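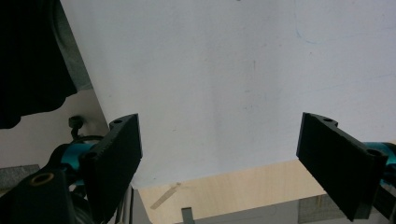
What does Hakidetti do?
We teach Hungarian to grown-ups, mostly people who heard it in a grandparent's kitchen and never got to speak it themselves.

I'm Andor Kiss, and I started Hakidetti at my dining table in Polberg with two students and one very old grammar book. One of those students still comes! She started because she wanted to read her grandfather's letters, and she's now on the last bundle (his handwriting gets worse as it goes, so we've all had a turn at squinting).

I grew up speaking Hungarian with my mother and English with everybody else, and for a long time I figured that anyone who spoke a language could teach it. Then somebody asked me why a word had one ending and not the other, and I had no idea. So I went back to school for it, at night, for two years, and that's where I met Mrs. Mészáros, who now runs our advanced group and corrects my emails.

Our classes are small. Nine people is the most we'll take in a group, so everyone gets to talk a lot, including the shy ones. We start speaking in the first hour — badly, cheerfully, and with plenty of pointing. Grammar comes in once you've got something you want to say. By the end of the beginner course you'll know 1,000 everyday words, and you'll be able to order lunch, complain about the weather and ask your aunt how her knees are.

We're still in Polberg, in the rooms above the shoe repair place, and we have a second location over in Plorska now too. Plorska has the better parking. Polberg has the library, which is up to 2,780 books, nearly all of them donated, with a lot more cookbooks and detective novels than I ever expected. Students can borrow whatever they like, and please do bring the detective novels back, there's a waiting list for some of them.

New beginner groups start in March and again in the fall. If you already know a little, come by and have a coffee with me first and we'll chat until I can tell which group would suit you. There's no test. Kids are welcome at the holiday parties but the classes themselves are for adults only.

Stop in any evening after 6 p.m. and ring the top bell — the bottom one is for shoes.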